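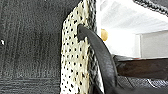
Moving a whole sourdough routine to a colder house, what do I change?

Posted in Bread & Baking by Flindadora

Hi all, long time reader, first time poster! We moved up to the hills in February and it was lovely and warm, so the starter (she's four years old, white flour, fed equal parts flour and water) didn't miss a beat. Now the mornings are freezing and my loaves have gone flat and gummy. Same flour, same tin, same recipe I've always used. I mix after tea, leave it on the bench overnight and bake before work, and that's worked for years.

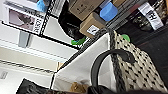

I've tried adding more starter, and I've tried a longer bake, which only gave me a crust you could tile a bathroom with. The kitchen is sitting on 20 degrees when I go to bed but the heater goes off overnight and I've got no idea what it gets down to. Do I need a proving box? My neighbour reckons I should chuck the starter and begin again, and I really don't want to.

Mestomska
Please don't chuck her! A four year old starter is fine, she's just cold. Your dough is underproved, that's where the gummy crumb is coming from, and baking it longer won't fix that.

What I do in winter is mix with warm water instead of straight from the tap. I aim for the dough itself to be 26 degrees when I've finished mixing, and a cheap probe thermometer will tell you. Then it goes in the oven with only the light on and the door shut. (Stick a note on the oven door. I preheated mine with a plastic bowl in there once and the smell hung around for a week.)
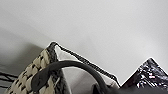

The other thing is to stop going by the clock. Put a bit of the dough in a straight-sided glass with a rubber band at the starting level, keep it next to the bowl, and shape when it's up by three quarters or so. In my kitchen that can be mid-morning in July, so on work days I mix earlier, let it get going in the warmth before bed and then put it in the fridge for the night. It'll sit there happily till you get home and you can bake it for dinner.

Feed the starter in the warm spot too, and don't use it until it's properly domed and bubbly. I'd bet half your trouble is there.

Dralleo
get a bread machine mate

Namboodiri
Agree with Mestomska on nearly all of it, though my oven light gets things much warmer than you'd expect, so check yours with the thermometer before you trust it with a whole night. I use an esky with a jar of hot water in the corner, topped up once before bed. Costs nothing and you don't lose the oven.

Also what's your hydration? If you're up near 75 per cent, drop it to 65 for a few bakes while you sort the timing out. A stiffer dough is a lot easier to read and it holds its shape better if you get it a bit wrong. Wholemeal in the starter helps mine along in winter as well, just a spoonful each feed.

Flindadora
Thank you both! Ordered a thermometer and dug the esky out of the shed. I'm at 72 per cent so will drop that too. Mixing Wednesday arvo, will report back.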